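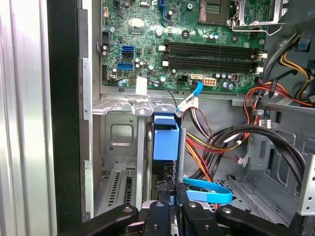

Desktop tower, side open. Green motherboard with four empty memory slots.

A desktop tower is an upright computer case holding the motherboard, drives and power supply. Board mounts flat on a steel tray — drives go in a seperate cage. Cables run between the two.

Drive cage: sheet metal, slotted. Some use plastic caddy rails, often blue, with a release tab.
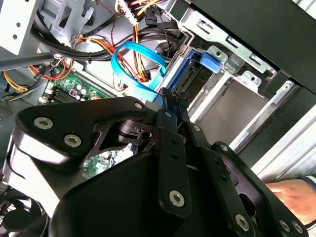
Makers
Engelhardt, Derau. Hunis made cages only, model 3758.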